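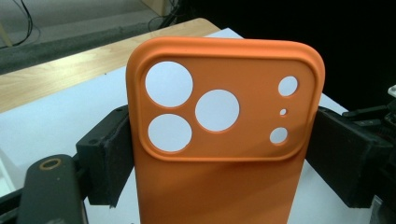

Cases Come Back Yellow, Shiny or Stretched. A Materials Tester Explains Why.

Friday, September 12, 2025

Girish Khurana has spent most of his career breaking soft things on purpose. At Trikolix, a small contract laboratory, he runs the bench that handles elastomers: gaskets, watch straps, kitchen seals and, for a large part of the year, phone cases. We spoke in his office about what silicone does well in that job, where it fails, and what a buyer can learn without any equipment.

The first question was about hardness, the number manufacturers quote most often. Khurana considers it overused.

"Shore A tells you how far a blunt point pushes into the surface under a set spring load," he said. "It's quick and it's cheap, so everyone prints it. It says very little about tearing."

Tearing is the failure he sees most. It usually begins at a port opening or at a thin section between two camera holes, where the wall is narrow and the corners concentrate stress. A small nick from a key or a fingernail is enough to start it. After that, each removal of the case extends the cut.

The lab's standard routine for a case is a repeated on-and-off cycle over a metal dummy phone. A client sample goes through 300 cycles, with a stop every 20 for inspection under a magnifier.

"People ask for drop tests first," Khurana said. "Drop results depend on the phone, the floor and the angle. The cycle test depends on the case. I would take the cycle test."

He was less patient on the subject of yellowing. Clear cases sold as silicone are frequently thermoplastic polyurethane, and some grades of that material discolor under ultraviolet light and skin oils. Pigmented silicone hides most color change, though it has its own complaint, the shiny patch that develops where the palm rests.

"That's the coating wearing through," he said. "Raw silicone is tacky and collects lint. Most of the better cases get a soft-touch topcoat, sprayed and cured. When the coating is gone you are touching the base rubber, and it feels like a different product."

Coating wear is measured with a weighted felt pad moved back and forth across the surface. His colleague Hyun-seo Geum, who joined us briefly, maintains the rubbing rig and keeps the records. She said that two cases from one mold can give very different results if they were coated in different batches.

"Cure temperature is the usual suspect," Geum said. "A tray near the oven door runs cooler. We had 172 samples in August from one client, and the poor ones all came off the same shelf."

I asked about stretch. Silicone recovers well from short deformation, and Khurana said the loose fit people report after a year often has another cause. Many cases have a stiffer plastic shell inside the rubber, and it is the bond between the two that lets go. Once the rim separates from the shell, the edge lifts and the case feels oversized. Gluing it back rarely holds — silicone accepts few adhesives apart from other silicones, and those cure slowly in a thin seam.

For cleaning, he recommends lukewarm water, a drop of dish soap and a soft cloth, with the phone out of the case. Strong solvents swell the rubber and can lift the coating. An occasional alcohol wipe is acceptable on bare silicone. On a coated surface he would test the inside lip first.

What should a buyer check in a store? Khurana suggested bending the long side gently and looking at the inner corner for a pale line, which points to a filled or blended compound. He also looks at the parting line, where the mold halves met. A ragged one tells him the tooling is worn.

"And take it off by the corner with the most material," he said. "Most people start at the charging port. That's the weakest edge on the whole part."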